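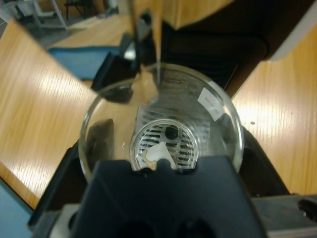 Features > People > Water

January 8, 2024
By staff writer

Þórarinn Overgaard has been reading water meters in Rorkport for most of his working life, and he would like people to stop hiding them. He has found them under doghouses, behind stacked firewood and once beneath a concrete birdbath that took two men to lift.

"They don't do it on purpose," he said when we met at his kitchen table in Flisthorpe. "The lid is ugly, so they put something on it. Then they get an estimated bill and call the office, angry."

His route covers 419 homes on the hill side of town. When he started, it took him nine days on foot with a paper book. Now most of the meters send their own readings, and he spends his time on the ones that don't.

The old ones, he said, are mostly on Plindareck Road, where the pipes were laid before anyone kept good maps. He has drawn his own. They are in a blue folder, in pencil, with the names of people who moved away long ago still marked beside the shutoff valves.

"I was asked to hand the folder in last June," he said. "I made them a copy."

What he talks about most is leaks. A toilet that runs all night can use 400 gallons before morning, and the owner often has no idea. He tells everyone the same thing: read the meter at bedtime, use no water, read it again when you get up. If the number has moved, look at the toilet first.

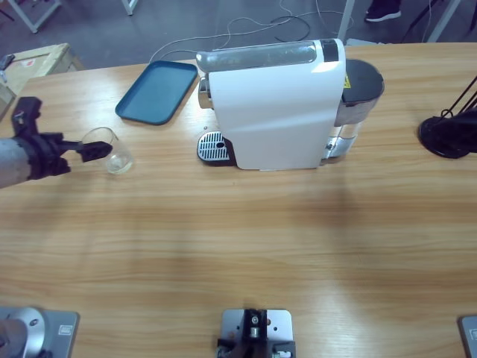 He makes his coffee strong and drinks it standing up, a habit from the years when he had 20 minutes for lunch. Hard water is his other subject. The wells on the hill leave a white crust on everything, and he descales whatever has a tank or a heating element every few weeks. His neighbors, he said, buy new kettles.

The worst leak he remembers was at the Fülöp bakery, where a line under the floor had split. The bill that quarter was $878, and the owner thought it was a typing mistake.

"I put my ear to the tile and I could hear it," Overgaard said. "She got down on the floor too. Then she believed me."

By the time the floor was opened up, the line was losing 3000 gallons a day.

He plans to keep working for two more winters. The younger readers use a listening device with headphones, and he agrees that it is better than his ear, though he finds it slow to set up in the rain. He has been taking one of them along Plindareck Road with the folder, one block at a time. They have reached the church.

Contact the newsroom | Copyright 2024, all rights reserved | Back to top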